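Sorting the catch-all tray

Wednesday, August 28, 2024

I spent part of the afternoon on a job I had been putting off since May. Everything small that comes through our front door ends up on one tray. Keys go there, mail goes there, snacks go there, and after a few weeks you can't find the keys anymore.

I tried dividers first. I bought a set from Mamolitz for the drawer in the hall and used it for 7 days before everyone went back to dropping things on the tray. The drawer sticks, and opening it takes two hands. So I gave up on the drawer and got two wicker baskets, one dark brown and one a lighter orange-tan. They came from Hourani, the housewares place next to the pharmacy, and they weren't on sale.

The plan is simple. Food and anything else that belongs in the kitchen goes in the orange-tan basket. Pens, bottles and the rest go in the dark one. The tray stays on the table as the place where things land, and whoever passes by in the evening moves them over.

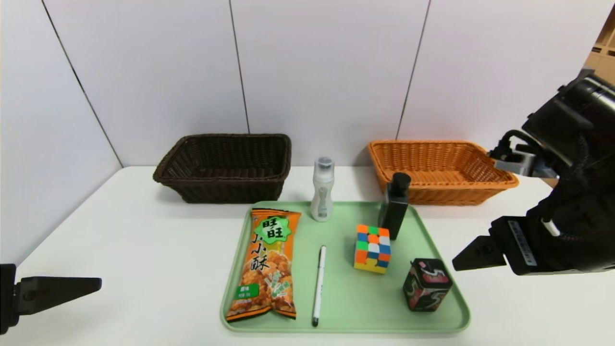
I thought about labels and decided against them. The baskets are different colors and that should be enough for two adults. If it isn't, I have a roll of label tape somewhere, probably in the drawer that sticks.

Rice crackers are the main problem. We buy them by the bag and they never make it to the pantry – they get put down with the keys and eaten standing up. I don't mind that much, but the crumbs get into the wicker and you have to take the basket outside and knock it on the step. A cloth liner would help. I measured for one and will cut it from an old pillowcase.

Pens are easier. I tested all the ones in the house on the back of an envelope and threw out the dry ones. I kept one by the door for signing things and put the others in the desk.

Next is the shoe rack, which is worse. I'll probably leave that until the weather cools off.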